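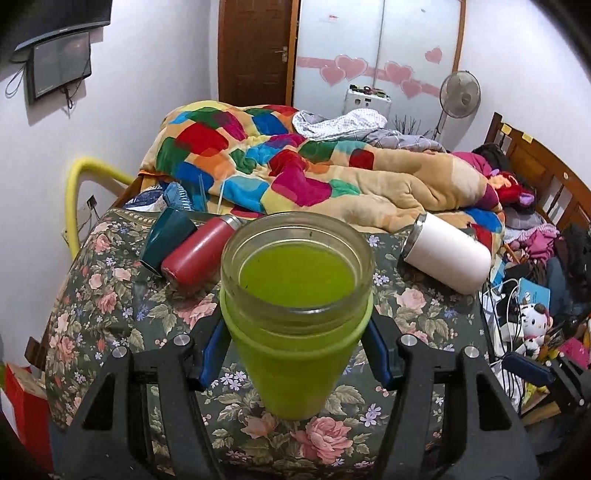 Gripper closed on the green cup, glass jar nested inside.

Minutes, demonstration visit, June

Remo D'Amico opened at 2 p.m. and thanked everyone warmly for coming out from Wuddale, and for being so patient over the parking. He explained that the Britamora group is collecting handling work with everyday cups and bottles, set out on a bed, and that 300 runs are planned before the summer break. The count stood at 36 that morning — a slow start, he admitted, but a happy one.

Members were then invited to try the hand-held gripper for themselves, and there was a good deal of friendly talk about how tightly one ought to squeeze. It was agreed that soft surfaces make for harder work than a tabletop, and that the Stuvia members should have first turn next time. 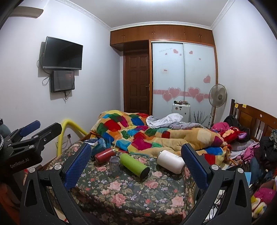 Question from the floor: Do visitors need any training before they take a turn?

Reply from Remo: Five minutes with one of the team is plenty, and we are always glad to go over it again.

Action: Remo to send the sign-up sheet to Rautiainen.

Closed at 3:40 p.m., with thanks to the hosts.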